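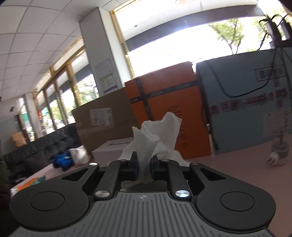 Home | Topics | Work and pay | Unions | Ask

Left off the new pay structure – can the union still put in a claim?

I do hope somebody can help, as I've been going round in circles with this. I have worked in the records office at Plamton council since 2004, and in December we all had a letter saying the new grades had been agreed. When the list came out, six of us in records weren't on it at all. The payroll people told me to ask personnel, and personnel told me to ask my union. Our branch secretary is a lovely man but has been off poorly. By my sums I'm 866 pounds a year behind the clerks upstairs, who do very much the same work. Do I wait for him to come back, or can I start something myself?

Yatziri Villaseñor

Print this page | E-mail this to a friend 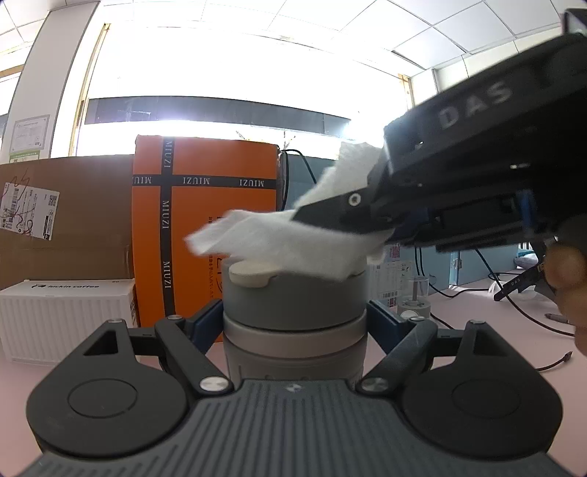
Replies

Solveig Bakke

Oh, you poor thing, what a runaround! Please don't wait. I was a rep at Dauda for a good many years and we had something very like this, where a whole post room had been missed from the list. Write to personnel yourself, keep it short and polite, and ask which grade your job was matched to and on what date. If they say it wasn't matched, ask for that in writing too. Then send a copy to the union's regional office, who can take it up while your secretary is away. Do look in your staff handbook for the time limit on grievances – ours was quite tight, and yours may be different. And it's well worth all six of you signing the one letter, if the others are willing.

Bommont59

same happened at our place, took ages but we got it backdated. join a different union if yours is useless

Jultent

Have you still got your old job description? Dig it out before you write, as they will ask for it. I had to get mine from my sister's loft.

Print this page | E-mail this to a friend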